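Drucken | Als E-Mail senden

Schöffin auf Probe, Teil 2

So, der November ist fast rum und ich habe meinen zweiten Termin am Amtsgericht hinter mir! Diesmal ging es um Ladendiebstahl, Schaden 273 Euro, alles halb so wild, dachte ich jedenfalls. Dann kam heraus, dass der junge Mann noch unter Bewährung stand, und plötzlich saßen wir im Beratungszimmer und redeten über 90 Tagessätze oder eben doch Gefängnis. Da wird einem schon anders (mir zumindest).
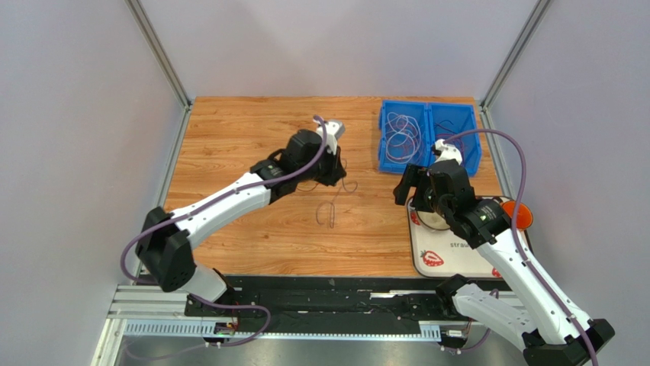
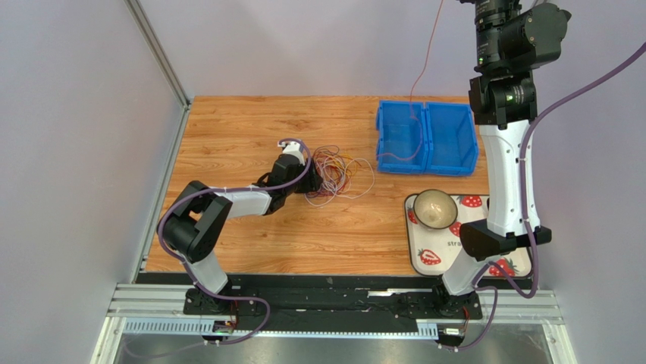
Meine Freundin Mwende Waweru arbeitet in Stundari bei der Bewährungshilfe und hat mir abends am Telefon erklärt, wie das bei ihr aussieht: viel zu viele Akten, kaum Zeit für Gespräche, und wer aus Kumsa kommt, fährt mit dem Bus über zwei Stunden zum Termin. Wer den verpasst, hat gleich den nächsten Vermerk. Ich finde das verrückt! Wir urteilen da vorne über Leute, und hinten fehlt das Geld für jemanden, der mit ihnen mal die Post durchgeht.

Über den Fall selbst darf ich nicht mehr schreiben, die Beratung ist geheim, also fragt bitte nicht in den Kommentaren. Wer selbst Schöffe werden will: bei der Gemeinde nachfragen, das Formular ist harmlos. Mein nächster Termin ist um neun Uhr früh, und ich muss vorher noch irgendwo parken.

Kontakt | © Sillirska-Blog | Nach oben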